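The worktop, again

Every September I get it into my head that the kitchen will be different this year. Other people buy stationery. I take everything off the worktop, wipe underneath it, make a face at what was underneath it, and put nearly all of it back in a slightly different order. Then I have a cup of tea and feel I've achieved something on the scale of a canal.

This year I was going to be strict. I had read an article which said that a worktop should hold only what you use every day, and that everything else was "visual noise". I don't know who these people are or where they keep their toaster. I gave myself 45 minutes and a cardboard box, and the plan was that the box would go to the charity shop full.

Things that went in the box: the Vakusetti jar sealer, bought in a moment of weakness and used on one jar, which I then couldn't open. A Flastura salad spinner with a crack in the lid. Three mugs, of which I took back two.

Things that did not go in the box: everything with a plug. I did have a go at the toaster oven. The argument against having a toaster oven and a toaster is very strong and I have made it myself, out loud, in other people's houses. But the toaster oven does cheese on toast and the toaster does toast, and on top of that the toaster oven is where the stripy towel lives. Take away the oven and the towel is homeless. So they both stayed, along with the kettle, which was never in any danger.

The big glass canister was a closer call. It takes up the room of a small dog and I bought it during my lentil period, which lasted 14 days. But it has a nice bamboo lid, and once I'd washed it I went soft. Same with the green bowl. It sits in its white holder like an egg in a cup, and I have never found it another home that it looked right in.

The real change is the fruit. It used to be in a deep bowl on the windowsill, where the bananas went black in private. Now it's on the teal plate, on the butcher-block cart, where I walk past it around 1000 times a day and feel got at. One banana, one orange, one apple. I have eaten more fruit this fortnight than in the whole of the summer, mostly out of embarrassment.

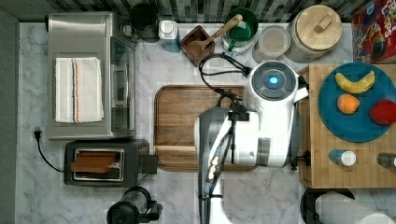
The after. Toast in, fruit on parade, wooden spoon in its little box.

The chopping board has been given the middle of the counter, which the Fankhauser catalogue would call a "prep zone" and I call where the chopping board goes. It's the one bit I'm pleased with. I used to chop onions on whatever corner was left over, with my elbow against the kettle -- not a good system, and I kept it up for years.

Still to do: the cereal, which has a perfectly good cupboard and won't stay in it, and the drawer with the Drevard peelers in. I opened that one, looked, and shut it again. The box is in the hall. I've already been back for the other mug.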